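Cirnard Arm Kit, Pair

Two arms with gloved hands, sold as a kit for the home shop or a shared workspace. Assembly takes two people and 10 hours. Hand cables stay outside the wrist, so they can be swapped without opening the forearm. 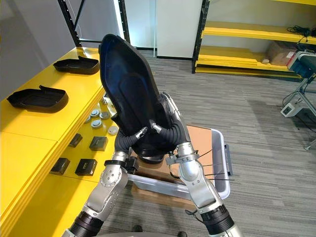

Both hands on a black plastic shell, Donmont workshop.

Spare gloves are sold separately. Part no. 104. Build notes by Chie Uchida come with every kit. Ships from May.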